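Chanida Siriwan measures type for a living. She runs the legibility bench at Koyama, a small consultancy in Brimdale that tests printed and engraved numerals for meter faces, equipment labels and teaching materials, and she has spent most of her career on the ten digits. The letters, she says, get enough attention.

"A misread letter usually gets repaired by the word it sits in," she said. "A misread digit has no such protection. If a gauge says 3 and you read 8, the sentence around it does not help you, because there is no sentence."

The confusion pairs are well established in her records. The digits 3 and 8 are exchanged most often, followed by 5 and 6, then 1 and 7. The order changes with viewing distance and with typeface, but the same pairs keep returning. Her standard trial shows a reader 300 single digits at short exposure, in random order, and logs each response. A face under review is normally run with 32 readers. A recent comparison of two faces for a water meter produced a log that took her most of May to clean.

Siriwan attributes most errors to aperture, the gap where a stroke stops short of closing. In a 3 with narrow apertures, the ends of the curves turn inward until they nearly touch the spine. Under low light or at a distance the gap fills in visually and the figure becomes an 8. Opening the gap costs nothing in width.

"Designers resist it because an open 3 looks unfinished at poster size," she said. "Nobody installs a meter at poster size."

Stroke weight is the second variable. Bold numerals are often specified on the assumption that heavier means clearer, but the added weight is taken partly from the counters, the enclosed spaces inside 6, 8 and 9. Her recommendation for most small labels is a medium weight with more space between figures. Clients tend to accept the spacing and ask for the bold anyway.

Color she treats separately. She tests in black on white first and adds color only after the shapes pass. A red figure and a green figure of similar lightness can be told apart by most readers in daylight, but a reader with a red-green deficiency may have nothing except shape to work with. Teaching materials often assign a color to each number, and she has no objection to the practice, provided that the outline can be read alone.
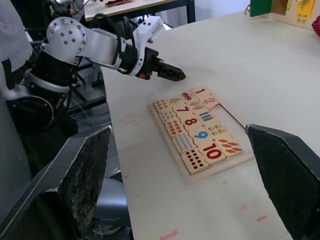
*Number-matching tiles on a wooden tray, with numerals set beside picture and dot groups.*

Materials for young children raise a different problem, one she discusses regularly with Jae-hoon Choo, who handled production at the printing firm Rodness before joining Koyama. A child who is learning the figures does not yet know which features matter. An adult will accept a 4 with an open or closed top and a 7 with or without a crossbar. A beginner may take these as different symbols.

"The printed form and the handwritten form should agree where they can," Choo said. "We had a client whose workbook used one kind of 4 on the page and another in the tracing exercise. It had gone through two editions that way."

Choo's part of the work is mostly reproduction. Ink spreads on absorbent stock, and a gap that measures correctly in the file can be reduced by a third on the finished piece. He asks for proofs on the final material and measures them under a loupe. On one job, an order of 3,480 labels for a pump manufacturer, the proofs had been pulled on coated paper and the labels were printed on uncoated. The 6 closed up, and the order was run again.

Neither of them recommends a single typeface. Siriwan keeps a short list of faces that have passed at small sizes, one of which, Pollden, was drawn for timetables and has unusually wide apertures. Its 1 has a flag and a full base, which separates it from the 7 but makes it look crowded in a column. She would remove the base for tabular work and test again.

Her next trial concerns engraved numerals read at an angle, where one wall of the cut throws a shadow across the figure. The samples are cut in two depths. Choo is still waiting for the shallower set.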